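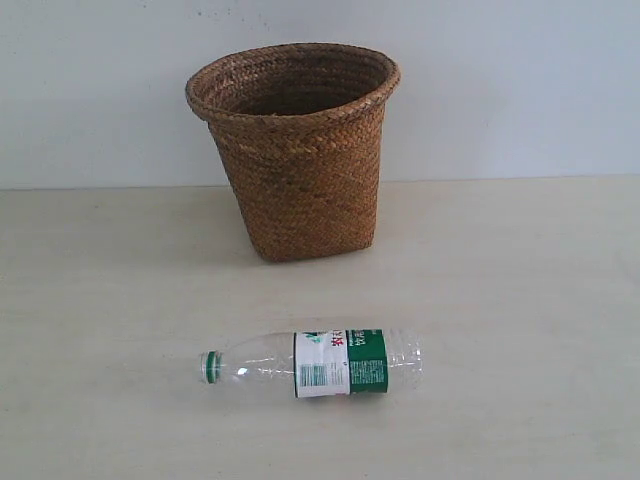

Figure 1. Basket and bottle on the test table.

Home Projects Reports Lab Hours Contact

November 19, 2022
By Américo Torres

Comparing Two Gripper Controllers on a Bottle Pickup Task

The goal of this project was to compare two controllers for a pair of grippers working on the same object. The first was the Ferkine controller, which the Tullach lab has used since May. It sends each finger to a set position and holds it there. The second was Jellilix, a force-limited controller written by last year's project group. It closes the fingers until the motor current reaches a limit and then stops.

The task was to pick up a plastic bottle lying on its side and place it in a woven basket standing farther back on the table. A bottle on its side can roll when one finger touches before the other. Clear plastic is also hard for our detection software, which does better with the cap and the label than with the bare parts of the body.

Setup

Both controllers ran on the same arms with the same fingers. Only the closing routine was changed. The approach path and the lift height came from one shared script, and so did the release point over the basket. The bottle was put back by hand before every run with the cap pointing left. The wrist camera recorded each grasp so that finger contact could be checked later.

One gripper was assigned to the neck and the other to the middle of the body. I had planned to hold the bottle at both ends, but the base was difficult to reach at the angle needed for the basket, so the second grasp was moved to the label.

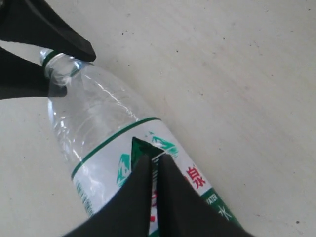

Figure 2. Wrist camera view, with one pair of fingers at the neck and the other pair at the label.

A run counted as a success if the bottle ended up in the basket without being dropped on the way. If it was dropped and landed in the basket by luck, the run was marked as a failure.

Results

I did 54 runs, split evenly between the controllers. Ferkine failed in 16 runs and Jellilix failed in 2. Most of the Ferkine failures came at the neck. Its closing position was tuned for one bottle placement, and if the neck was a little off, one finger pushed the bottle sideways before the other arrived. Both of the Jellilix failures were slips during the lift.

Jellilix was slower. It needed a pause of 480 ms after closing for the current reading to settle. I tried a shorter pause in practice runs and the arm sometimes started lifting too soon, so I left the pause alone for all the scored runs.

Problems

The wrist camera was useful for checking the grasp, but the fingers hide much of the label once they close. In several recordings I could not tell which finger touched first and had to use the motor logs. The logs and the video are not on the same clock. I lined them up by hand, and this took longer than the runs did.

Next Steps

The Ní Bhriain fingertip sensors arrived after testing was finished and are not part of this report. I would like to repeat the neck grasp with them. The Ferkine closing position should also be retuned on more than one placement before the two controllers are compared again.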